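Ketchup: fridge or cupboard?
Household > Kitchen talk

palo_226
Settle something. I grew up in Zernenside, where ketchup lived in the cupboard until it was gone. My wife keeps it in the fridge door and looks at me like I store milk in a shoe. Who's right?

mahuika_mud
Your wife. The label says refrigerate after opening. Reading is free.

Declan Rakena
The label also says shake well, and I've never seen you do that either. It's vinegar, sugar and salt. Diners leave it out all day. Cold ketchup on hot fries is a crime — a small one, but I'd convict.

tarero4
Depends how fast you go through it. We finish a bottle in 12 days, so it stays out with the plates and bowls.

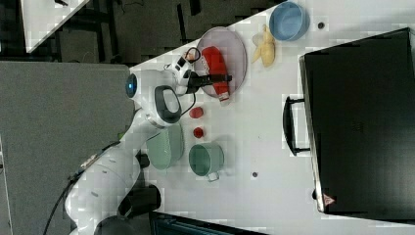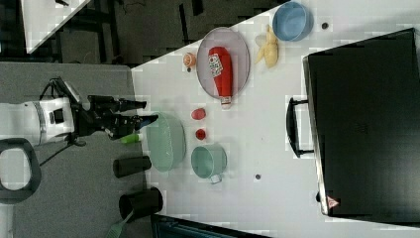

mahuika_mud
Diners empty a bottle by lunch, Declan. Yours has been open since April. It doesn't go bad so much as go brown and start tasting like a penny.

Declan Rakena
I like it brown. It has character.

palo_226
So far I've got one vote for me, and it comes from a man who eats brown ketchup.

tarero4
Buy two small bottles, one for each of you. We did that with mustard and have been married 20 years.

palo_226
She says mustard goes in the fridge too. I'm going to bed.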